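Search this shop Search Enter keywords Go

Wosamska tabletop water fountain, model 32

by Kornix Home & Garden

1,213 likes 1,069 shares

Back in stock. Small indoor fountain, plugs in, runs on tap water or distilled. Glazed bowl, copper spout, river stones in a cloth bag. We sold out in August and the waiting list got long, so if you wanted one, go now.

What it is. A bowl with a pump under a false floor. Water comes up the spout, falls onto the stones, goes back down. Quiet trickle, not a splash. If you want a splash look at the bigger Plokolero, it's louder and needs a towel under it the first day while you work out the flow.

Sizes and such
Bowl is as wide as a dinner plate, a bit deeper than a soup bowl
Holds 1,200 milliliters to the fill line
Cord is long enough for a side table, not long enough for across the room
Weight, heavy with water in. Fill it where its going to live

In the box
Bowl
False floor
Pump with cord
Copper spout
Bag of stones
Spare foam filter
Card with the setup steps

Setup. Rinse the stones first, they come dusty. Really rinse them, two or three bowls of water until it runs clear. Pump goes in flat, suction feet down, cord through the notch at the back. Floor on top. Spout pushes through the hole and onto the pump, give it a quarter turn. Stones last. Fill to the line. Plug in. It'll cough for a minute while the air comes out, normal.

Flow dial is on the side of the pump, so set it before you put the floor on. Most people like it at the middle mark. Lowest mark is almost silent but the copper dries at the top and you get a white ring there from hard water.

Cleaning. Once a month if you use tap. Unplug, tip it out, wipe the bowl with a soft cloth and a little white vinegar, rinse. Pump cover pops off with a thumbnail. There's hair in there if you have a cat, there just is. Foam filter gets squeezed out under the tap, swap it when it starts crumbling. No bleach, no dishwasher, no scented oils in the water. The oils gum the pump and we can't cover that under the warranty.

Copper goes brown. That is what copper does. Lemon and salt brings it back, or leave it, we leave ours.

Glaze colors
Ash, sold out until the next kiln load
Moss
Deep blue, runs darker than on most screens
Oatmeal, the Hakim glaze, a little speckled and every one different

Moss and deep blue ship in two days. Oatmeal takes a week, they're packed at the pottery and come to us seperately.

Will it run all day? Yes. Top it up every few days, more in winter with the heating on. If the water drops below the pump it gets noisy and hot, so don't leave it on when you go away. A plug timer works fine, we use one in the shop, on at nine and off at closing.

Can it go outside? Covered porch ok in mild weather. Not rain, not frost. A frozen bowl cracks and we've had a few back like that.

Does it humidify the room? Not much. Buy a humidifier if you need one.

Replacement parts. Pump, filter packs of four, spout and stones are all listed under Spares. Pumps fit any Wosamska with the side notch. Older ones with the center hole need the Kornix adapter, ask before ordering because we only keep a handfull.

Surfaces. The foot ring is unglazed and will scratch soft wood or lacquer. Put something beneath it, felt or cork or a tray. Keep the cord on the side away from the spout and let it hang lower than the socket before it goes up, so drips fall off the loop and stay out of the plug. On white furniture a see-through base looks nicer than cork, and a bumpy one looks a bit like water anyway.
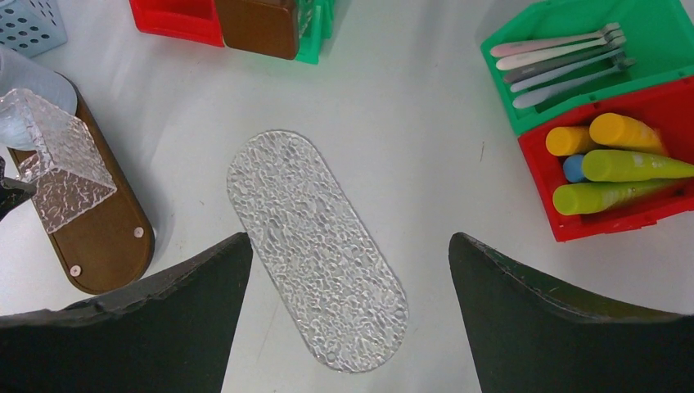

Clear acrylic plate, hammered texture, rounded oblong. Not included with the fountain.

Returns. Thirty days, dry and in the box please. Drain the pump too, shake it over the sink. Wet boxes fall apart in the mail and then the bowl breaks and everybody's annoyed. Broken on arrival, send us a photo of the bowl and one of the carton, we'll send another. Keep the bits until you hear from us.

Warranty is one year on the pump, none on the stones.

Gift wrap at checkout, brown paper and string. No wrap on the Plokolero, the carton's too big for our roll.

32 comments Share Save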